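Bernside kitchen sim: gripper and camera thread

6 March 2019

1/ Right, new thread! I've finally got the steak task loading properly in the kitchen sim and I've spent all day swapping grippers and cameras on it. Notes as I go, mostly so I can find them again in June.

2/ The job is simple to say and horrible to do: get hold of a floppy slab of raw meat with a parallel gripper and move it between plate and pan. Three views of the kitchen setup, starting over the hob.
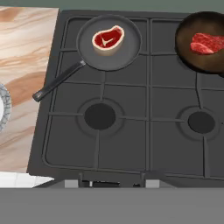
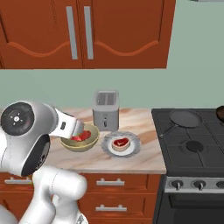
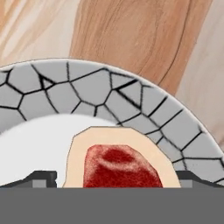 Part one: cameras

3/ I went in thinking the overhead camera would win easily. It's lovely for planning (you get the T-bone in its pan and the grate layout all in one go) but it tells you next to nothing about height. My first batch of grasps all closed far too high.

4/ The side view has the opposite problem. Toaster, bowl, plate and stove all in one picture, so brilliant for working out what went wrong afterwards, but the arm blocks a lot as soon as it leans over the worktop.

5/ And then the wrist camera. I love the wrist camera! Fingers at the bottom, meat between them, plate rim behind. If the steak isn't centred you know straight away, and you can nudge across before closing.

6/ One grumble about it: that crackle pattern on the plate rim. My edge finder adores it. It kept reporting bits of plate as bits of steak until I switched to colour first and edges second. Red against white is a gift, so I should have started there.

7/ Best pairing so far is overhead for the approach and wrist for the last few centimetres. Adding the side view as well made training slower and I couldn't see any gain from it.

Part two: grippers

8/ Two sets of finger settings on the same arm. The Ukurero profile is stiff and quick to close. The Gavden profile is softer and has more friction at the tips. I gave each of them the same 205 starts, same seeds, same controller.

9/ Ukurero is great on anything with a bit of shape to it. Pan handles, no bother at all. On the steak it tends to pinch the fatty edge and then squirt the whole thing sideways, which is very funny the first time and less so by teatime.

10/ Gavden is slower but it hangs on! It dropped the steak 53 times, and nearly all of those were on the lift, before the arm had started to travel. That makes me think it's the lift speed and I can tune it.

11/ I haven't got a fair drop count for Ukurero yet. I'd left an old contact setting switched on for part of its run, so that lot is going again overnight. My own fault, should have checked the config before lunch.

12/ The bowl is a different game altogether. With the meat in pieces the fingers mostly push it about, and you need to come in steeply or you catch the side. Neither profile is good at it. If you've got a trick for grabbing one piece out of a pile, please tell me.

Part three: controllers

13/ Been running the Appiah controller at its defaults. Smooth, predictable, a bit sleepy. Doubling the wrist gain made the final approach much snappier, then it began to buzz near contact, so I've backed it off halfway and it's behaving.

14/ Still to try:
softer lift with Gavden
Ukurero rerun with clean settings
wrist camera tilted 4 degrees forward
the second pan, over at the right of the hob

15/ I'm most excited about the tilt. At the moment the gripper body takes up the bottom strip of the wrist view and hides the near edge of the meat, and a small tilt might win some of that back. Will add the results under this post when the overnight run is done.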